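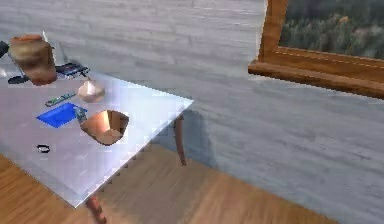
Ticket opened in October against the Padmont showroom package, renderer build 12. Reporter states that the overnight batch stops partway through with an out-of-memory message and leaves the remaining views unwritten. Host is the Clollach render node, one graphics card, driver unchanged since the last good run. Status at intake: reproducible, priority normal.

Step 1. Ran the single view alone after a reboot. Completed in 140 seconds. No warnings in the log.

Step 2. Ran the full batch, 380 views, default settings. Stopped at 02:40 with the same message as the reporter. Memory use rose in small steps after each view and was never released.

Step 3. Turned off the denoiser. No change.

Step 4. Reduced texture size by half for all materials. Batch ran longer before stopping, but the growth per view had the same shape. Texture size affects when it fails and is not the cause.

Step 5. Replaced the Vinitz material library with the plain one that ships with the renderer. Memory stayed flat for the whole batch. Put Vinitz back and the growth returned.

Finding: the Vinitz loader opens a new copy of each material at every view change and keeps the old one. The cache key includes the view name, so it never matches. The Vlachopoulos site reports the same symptom on a different card, which points away from hardware.

Workaround: set material cache scope to "session" in the node config and restart the service. Restarting only the queue does not reload the setting. Full batch then completed, with memory flat after roughly 6 views.

Open items: fix to the cache key is with the library maintainer. Check the old output folder for zero-byte files before resubmitting; the queue treats them as finished and skips them.

Status: workaround in place, ticket held open pending library update.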